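Março de 2019 - caderno da oficina, colagens

Retomei os ensaios de cola para os encaixes das cadeiras da encomenda Brernholm. A cola de osso que restava do inverno já não serve: ficou com cheiro azedo e faz fio curto quando se levanta o pincel. Deitei fora e preparei nova, de grânulos, com uma parte de cola para duas de água fria, a inchar durante a noite. De manhã os grânulos estavam moles até ao meio, sem pontos duros.

O banho-maria do fogão velho continua a passar da temperatura. O termóstato marca 60 e a água sobe aos 80 se não se baixar à mão. Acima disso a cola perde força, já o vimos no lote das gavetas. Por agora fica a regra de desligar quando chega a 65 e ligar outra vez aos 55. Dá trabalho mas funciona.

Fiz 16 provetes em faia, respiga simples, folga apertada mas sem martelo. Metade com a cola nova tal como saiu, metade com um pouco de ureia para atrasar a presa. A folga das respigas cortadas na serra grande é mais irregular do que a das cortadas à mão. Afinar a guia antes de cortar as peças definitivas. 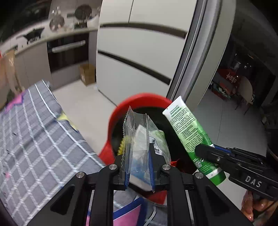
Tempo aberto: sem ureia, a película começa a prender ao dedo quase logo, com a oficina fria. Com ureia dá para montar um lado inteiro da cadeira sem correr. Aquecer as peças antes ajuda nos dois casos, mas a faia aquecida demais empena nas réguas finas, portanto só os topos.

Apertei tudo com grampos e deixei até ao dia seguinte. Ao serrar os provetes ao meio, os da cola simples tinham duas respigas com falha no fundo do encaixe, sem cola nenhuma. Culpa minha, pus pouca na caixa e muita na respiga, e ao entrar foi toda para fora. Nos de ureia a distribuição está melhor. Falta saber se perdem resistência.

O ensaio de carga fica para quando a prensa voltar da Korner. Quero chegar aos 3000 N em cada provete antes de dar a receita por boa. Se os de ureia ficarem muito abaixo dos outros, reduzo a dose e repito.

Para a madeira: a faia da Warkarwood veio mais húmida do que a última. Empilhei com ripas junto à parede do fundo, longe do fogão. Não cortar antes de abril. O lote tem o número 701 escrito a giz nos topos, não misturar com as tábuas antigas.

Falta ainda:

- limpar a panela da cola e trocar a água do banho
- afiar o formão de 10, está com boca
- perguntar à Chung se ainda vendem os grânulos em saco pequeno
- cortar mais provetes, desta vez com a guia afinada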